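Fendar Heated Underblanket — Set-up Guide
Section 2: Fitting the blanket and first use

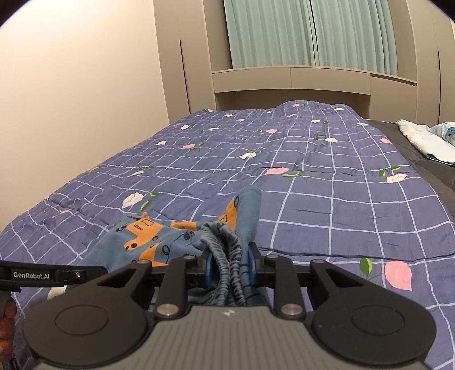 Can I use the blanket on top of my duvet?
The blanket must always lie flat under the bottom sheet, directly on the mattress. Used on top of a duvet it can fold, and a folded blanket may overheat.

Fitting

1. Take all bedding off the mattress, the mattress protector also.
2. Unroll the blanket with the printed side up. The cable socket must be at the pillow end.
3. Pull the elastic straps under the four corners of the mattress. Smooth the blanket with your hand from the centre to the sides.
4. Push the plug of the controller into the socket until you hear a click.
5. Put the bottom sheet over the blanket, then make the bed as usual.

Note: On a mattress more than 59 cm around at the corner, the standard straps are too short. Ask for strap kit 1382.

First use

6. Connect the controller to the wall outlet. A green light comes on.
7. Choose setting 3 and leave the blanket on for one hour with the duvet in place. A light smell is normal the first time.
8. Turn the controller to 1 before you go to sleep — the higher settings are only for warming the bed.

CAUTION: Do not use pins. Do not use the blanket if it is wet, or if the cable has changed colour near the plug.

CAUTION: Do not put the controller under the pillow.

If the light flashes red, unplug the controller, wait ten minutes and start again from step 6. When it flashes a second time, stop using the blanket and contact the Fendar service desk, attention Gorazd Halilović. Washing is explained in Section 3.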